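Subject: Re: [printmakers] soaking time for Drato paper

> I gave the Drato sheets 8 minutes in the tray and my
> drypoints still come out gray and patchy. Longer soak,
> or more pressure?

Longer soak, I'd say! I printed 137 proofs on Drato last winter (yes, I keep a tally on the wall) and anything under half an hour was a waste of ink. Blot it well, then leave it under plastic while you wipe the plate.
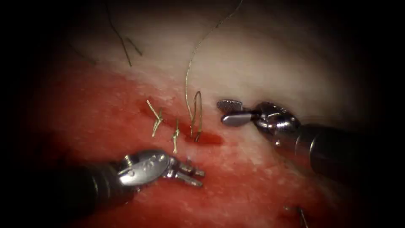 Two robotic instruments over tissue

As for pressure, my old Kettler press likes three felts and a slow, steady crank. If you push harder you'll flatten the burr, and then you're lucky to get ten good prints, never mind 100. I wipe with Genano tarlatan, by the way, very soft stuff.

Wimar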